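Section 4: Steaming buns and dumplings

Trosia Table Steamer Set - Owner's Guide

Read Section 3 (First Wash) before you start. If you have skipped Section 3, your first batch will taste of cupboard, and the help line in Irnville will ask you about Section 3 before it asks you anything else.

4.1 Laying out

Clear a stretch of table big enough for the basket, the lid and a plate, with none of them sitting on top of another. A light-coloured surface is handy for spotting stray flour. Set the basket down first, open side up, with the lid flat to its right. Left-handed cooks may reverse this and the steamer will not mind.

1. Put the basket on a level surface and press lightly on the rim. It should not rock.

2. Lay the lid flat with the central knob facing up. Do not stand it on its edge against the wall. It is round, and it will behave accordingly.

3. Place the plate on the side opposite the lid, close to you. Uncooked buns wait on the plate. Cooked buns come back to a different plate, or to the same one after a proper wash.

4. Cut a square of baking paper for each piece. Cabbage leaves also work, and can be eaten afterwards by anyone who feels strongly about waste.
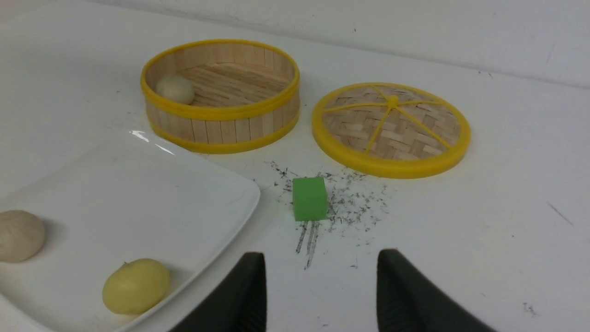

5. Load the basket from the back wall forward, so your sleeve isn't dragging across the ones you have already put in. Leave two fingers' width between pieces. Buns swell. Two that touch will come out as one, and someone at the table will claim it.

6. Keep plain dough and coloured dough in separate loads until you know how your colouring behaves. Turmeric in particular travels.

NOTE: Pinched tops should face up. A bun steamed on its side is perfectly edible but will look as though it has had news.

4.2 Steaming

7. Bring water to a simmer in a pot whose rim supports the basket all the way round. The water must sit well below the slats. If the slats are under water you are boiling, and you want the Drudatden Stockpot guide instead.

8. Set the basket on the pot, then the lid on the basket. Turn the lid a little each way until it settles.

9. Steam small dumplings for 8 minutes and large buns for 14. At a full simmer the inside of the basket should reach 97 degrees. You do not need to measure this. We did, repeatedly, and have nothing further to report.

10. Turn off the heat and wait two minutes before lifting the lid. Tilt it away from your face.

CAUTION: Steam burns. Lift the lid by the knob with a dry cloth, far edge first. Keep kids and curious elbows back.

CAUTION: The coloured bands are not handles. Carry the basket with both hands underneath, in oven mitts.

4.3 Toppings and table mess

Sesame, nigella and poppy seeds go on after steaming. Sprinkled on before, they slide off, drop through the slats and turn up in the pot. Sprinkled on after, they mostly go on the table. We have no solution to this and suggest a damp cloth.

11. Sprinkle from low down, over the plate or a shallow tray.

12. Wipe up strays before you put the lid back. Small seeds lodge in the weave and can only be persuaded out with a soft brush, a good light and most of Saturday morning.

13. Move anything that isn't food off to one side before serving. Pretend food from the play kitchen has a way of joining in.
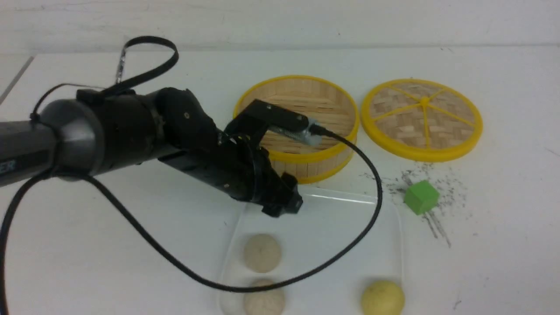

Fig. 4-2. Basket and lid side by side, dark specks still to be wiped up near the green cube.

4.4 Putting away

Rinse the basket and lid in warm water. No detergent, no dishwasher, no soaking overnight while you think about it. Brush along the slats, then shake off the water over the sink.

Dry both parts separately, in moving air, for a full day. Storing the basket with its lid on while damp will grow something, and the warranty does not cover livestock.

The cupboard shelf wants 40 cm of clear width if you store the parts side by side. Replacement lids are part no. 2871 and replacement slat floors are part no. 1111, both from the Ishida counter in Irnville. Please quote the part number. "The round one" describes most of the range.

Continue to Section 5: Fish, and What to Do About the Smell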